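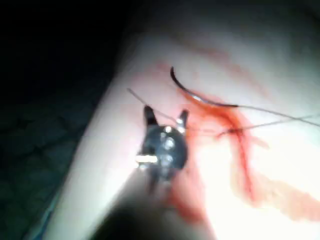 Elmarie Zwane would have started with the thread. Trainees reach for the needle first, she told the suturing course in Lillevville, and then find that the tail is too short to tie.

The remark opened the discussion period of a practice session held by the Sturnham skills unit on 11/08/2024. The session dealt with one subject: handling suture on a tissue pad from the first bite to the finished knot. Sulum, the firm that runs the booking system for the unit, listed 2,810 practice hours across all suturing courses for the year so far.

The set exercise was a row of 5 stitches on a rounded pad, using a curved needle and fine dark thread. Scoring covered entry angle, spacing, tension and the length of tail left for tying. Time was recorded but carried no points.

Red fluid on the pad is treated as part of the task. Trainees are expected to keep the entry point in view and to place the next bite without pulling on the thread already in the tissue. On a pale, strongly lit surface, glare is the more common problem, and the course notes advise turning the light down before the needle is picked up.

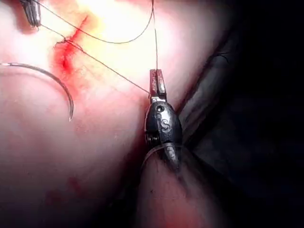

Tying was scored separately. The notes ask for the strand to be held at both ends before a loop is formed, with slack taken up slowly and the pull kept level with the tissue. A jerk at this stage can cut through the edge of the wound. Thread gripped repeatedly at the same spot may fray, so the grip should be moved along between throws.

Simone Siqueira, who set the exercise, said most lost points came from tension. Stitches near the middle of the row tended to be tied tighter than those at the ends, and the edges puckered as a result. She has asked for the spacing marks to be removed from the pads in the second half of the course.

The next session uses the Xaba pad, which has a firmer lower layer, and adds a running stitch. It is planned for April and will have 2 stations. Course notes can be collected at the Sturnham front desk.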